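Ticket 1073
Subject: Desktops lose the shared drive after sleep
Opened by: Diễm Từ, front office
Assigned to: Oda Åberg
Status: Open, waiting on vendor
Priority: Normal (was Low, changed by Quang Hứa)

Original report

Since the office move my desktop drops the S: drive whenever it wakes up from sleep. The icon is still there with a red X on it. If I click it I get "network path not found." If I wait a while it comes back on its own, and sometimes it doesn't and I restart. Évan at the next desk has the same thing. I already called Zivbridge support and they told me to replace the computer. I don't believe them and would like a second opinion before anybody spends money.

Log, Oda Åberg

Taking this one. I don't believe them either, but let me at least be fair and write down what they claim. The Zivbridge answer in full: "Symptoms are consistent with aging onboard network hardware. We recommend replacement of the affected units." They got there without asking for a single log. Two desktops on different desks going bad in the same week, with the same symptom, only after sleep, would be quite a coincidence.

Asked Diễm for the basics. Internet works fine right after waking. Email works. The printer works. Only the S: drive is missing. A dying network port doesn't usually pick favorites.

Things I have been told so far that I have not been able to confirm:

"It started with the move." Maybe. Évan says he saw it once before the move and thought nothing of it.
"It's worse in the morning." Of course it is, the machines have been asleep all night.
"It's the update." Which update? No one can name one.

Ran a continuous ping from Évan's desktop to the file server, put the desktop to sleep, woke it up. Ping by IP address answered right away. Ping by name failed for 57 seconds and then started working. So the cable, the port and the switch are all doing their jobs. The name lookup isn't.

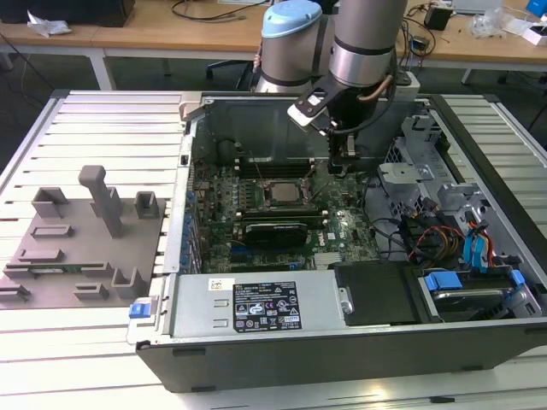

Could a bad network card still cause this?
It could cause plenty of other trouble, but it would take the IP ping down along with everything else. Here the machine reaches the server by number the moment it wakes up, and only the name is slow, so the card is the last place I'd look.

Sent the ping results to Zivbridge. Their reply repeats the replacement advice and adds a link to a quote form. I have asked them to explain how a failing card can carry traffic to one address and lose the name of that same address. No answer yet.

Next I looked at what the desktops use for name lookups. The old office had a single internal DNS server handed out by the router. The new router is a Prikutach, set up by whoever did the move, and it hands out two: our internal server first and a public one second. I have a bad feeling about that second entry. Our file server's name only exists on the inside. If the desktop wakes up, doesn't hear from the internal server fast enough and asks the public one, it gets told there is no such name, and then it remembers that answer for a while.

That would fit. Plenty of wrong theories fit, though, so I'm not calling it yet.

Test 1. Flushed the DNS cache on Évan's desktop right after wake, while the drive was down. Drive came back at once. Repeated it 3 times, same result each time.

Test 2. Set DNS by hand on Évan's desktop to the internal server only. Slept and woke it 5 times. No drop.

Test 3. Put DNS back on automatic. First wake was fine. Second wake dropped the drive.

I would have liked test 3 to fail the first time. A problem that skips a turn is a problem you can talk yourself into having fixed. Leaving the manual setting on for a few working days before I say anything to anyone.
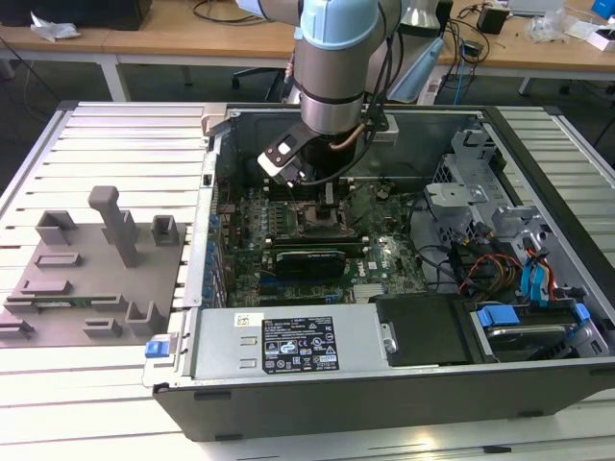

Photo: Nghĩa Doãn

Comment, Quang Hứa

Bumping priority. Zivbridge has sent the replacement quote to me directly and it has a deadline on it. Do I sign this or not?

Log, Oda Åberg

Please don't. If the deadline matters, ask them why hardware has one.

Évan's desktop has been on the internal DNS only since my last entry. No drops reported by him. I checked the event log myself, because people do get used to a fault and stop mentioning it. One warning about the drive, at a time when the file server was restarting for its own updates. I don't count that against the theory.

Diễm's desktop I left alone on purpose so there is something to compare it with. She is being patient about it. Hers dropped every day, including once in the middle of a phone call with a customer.

Checked the power settings too. "Allow the computer to turn off this device to save power" was ticked for the network adapter on both machines. Every forum thread on this subject says to untick it. I unticked it on Diễm's and changed nothing else. Her drive was gone again the next morning. So much for the forums. I have put the tick back so that we end up with one change and not two.

Also tried, with no effect on Diễm's:

Removing and remapping S: with "reconnect at sign-in" checked
Turning off fast startup
A different network cable, since Zivbridge asked for it
A different port on the wall, same reason

One more idea came up at lunch, that the Vanano antivirus was holding up the connection on wake. I paused it on Diễm's for an afternoon. Drive dropped anyway. Unpaused.

Then I mapped a spare drive letter on Diễm's by IP address, next to the regular one mapped by name. After wake: the letter by IP opened, S: did not. Same server, same folder, same second. I can't think of a hardware fault that does this and I have invited Zivbridge to describe one.
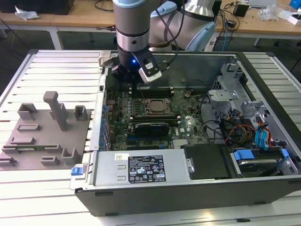 Évan Texier: Still good on my side. But I'd like to know what happens when the internal DNS server is down. With the second entry gone, don't we all lose the internet along with it? I'd take a red X on S: over no web at all.

Oda Åberg: Fair point, and I don't have a nice answer. Yes, you would lose both. The public entry was probably put in as a safety net for exactly that. The proper way is a second internal server as the backup, so both of them know our names. The box in the Âu office could do it. I want to see it answer lookups under a normal day's load before I promise anything, as it has a history of being slow.

Diễm Từ: So can I have the fix now please? I have been the comparison long enough.

Oda Åberg: Done, yours is on the internal DNS only as well. Tell me the first time it drops, even if it comes right back.

Log, Oda Åberg, Sat 27 May

Came in while the office was empty of callers to change the router. Public DNS entry removed from what the Prikutach hands out. Old lease times were long, so the desktops won't all pick it up until they renew or restart. Anyone who sees a red X should restart once before adding to this ticket.

The admin page said "settings saved" and then showed the old values. Saved again, reloaded, new values. Rebooted the router and checked a third time. I'll check once more during the week, as I don't trust that page.

Quote from Zivbridge declined by Quang. They have now replied to the IP address question: "We are unable to comment on customer network configuration." Leaving the ticket open until they confirm in writing that the replacement recommendation is withdrawn, so it doesn't turn up again in September with the contract renewal.

To do:
Test the Âu server as second DNS
Put Diễm's and Évan's desktops back on automatic and watch them
Remove the spare drive letter from Diễm's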